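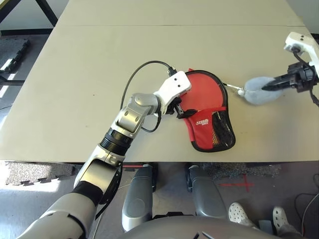 Tokance News, Release No. 7

FOR IMMEDIATE RELEASE

Tokance to Hand Out 1,500 Paddle Cases to Young Table Tennis Players in Osta

Every case comes with a clip-on plush, and families can pick theirs up starting in December

OSTA, 10/20/25 - Tokance, the table tennis shop and practice hall on the east side of Osta, is giving a paddle case to every child who signs up for the Zamani Winter Ladder this year. There are 1,500 cases to give away, all of them red with black edging, and we could not be happier with how they look lined up on the front counter!

The Zamani Winter Ladder is open to players in grades 3 through 8, and no experience is needed. Plenty of kids arrive having only played on a garage table or on the dining room table with a net stretched across it (we love those kids, they have wicked serves). Sign-up is free and so is the case.

Each case follows the shape of the paddle, round at the top and narrower toward the handle. It closes with a zipper that runs along the edge, and there is a black mesh pocket on the front, down on the lower right. We tried several kinds of case before settling on this one, and the mesh pocket is what won us over. Kids lose small stuff. With mesh they can see what they have before they walk out the door, and so can the parent standing there with the car keys.

The maker's logo is printed small and in white, with Chinese characters, and leaves lots of open red fabric around it. Families are welcome to write a name or sew on a patch. We only ask that names go somewhere easy to find, as a hall full of matching red cases on a Saturday morning is going to be quite a sight.
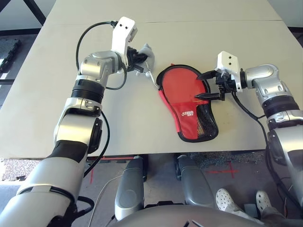
Last winter our lost-and-found shelf held more paddles than anything else. Most were bare, tossed into a backpack with shoes and a water bottle, and the rubber had picked up lint and grit. A paddle with dusty rubber does not grip the ball well, and a new player has no way of knowing that the trouble is the paddle. They just think they are bad at spin! Keeping the paddle zipped up between sessions fixes a good deal of that, and it saves families the cost of new rubber halfway through the season.

The coaches will spend the first few minutes of the opening session on looking after equipment. Players will learn to wipe down both sides with a damp sponge, let the rubber dry, and slide the paddle in with the handle toward the bottom. Then they zip it closed and put it back in their own bag. It is a small habit and the younger ones pick it up fast.

About the plush

The second part of the kit comes from Drirkis, the soft toy workshop across the street from our parking lot. Drirkis has been making little clip-on animals for school bags for years, and when we mentioned the cases, the workshop offered to supply a companion for each one. We said yes before they had finished the sentence.

The one chosen for the Ladder is gray and fuzzy, with a smooth cream belly and a small rounded fin. A short white cord ties it to its clip, and a little red tag is tucked in beside the cord, a very nice match for the case. Drirkis calls it a sea creature and has left it at that. Our front desk is firmly in the seal camp, while the Tuesday beginners have voted for dolphin. Players may name theirs whatever they like.

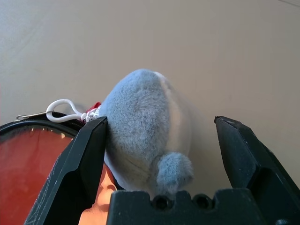

Clipping the plush to the zipper does more than dress up the case. Small hands often have trouble with a small zipper pull, especially in gloves, and a soft handful of fur is much easier to find at the bottom of a gym bag. Please hold the case with one hand and pull the zipper itself with the other if it sticks. The cord is strong but it is meant for carrying a toy, and a hard yank will wear it out.

The plush should come off before the case is cleaned. Wipe the case with a damp cloth and mild soap and leave it open to dry. The plush can be washed by hand in cool water and dried flat. Please do not put either one in the dryer.

How to get one

Sign-up forms are at the Tokance front desk and at the Drirkis counter. Fill one out and you will get a pickup slip with a date on it. Cases will be handed out in December, during regular hall hours, and a parent or guardian should come along for players in grades 3 and 4. Each player gets one case and one plush. Brothers and sisters who are both on the Ladder each get their own.

Schools in Osta that run an after-school table tennis group can ask for a set. We have put aside 200 of the cases for this, and groups may send in one form for all of their players. Paddles are not part of the kit, but the hall has loaner paddles for anyone who needs one, and they fit the case just fine.

Players who already own a case they like are still very welcome to take the plush on its own. Just tell us at the desk, and we will pass the case on to somebody else.

About Tokance

Tokance sells and repairs table tennis equipment and runs a practice hall in Osta with coaching for beginners, juniors and adults. Open play is held every evening except Monday. The Zamani Winter Ladder is our junior season, played in short friendly matches with new pairings each week.

About Drirkis

Drirkis designs and sews soft toys, bag clips and key ring animals at its workshop in Osta. The shop counter is open to visitors, and repairs to Drirkis toys are free.

Press contact: Tokance front desk, Osta. Members of the press who would like to visit the hall during December pickup are asked to call ahead.

###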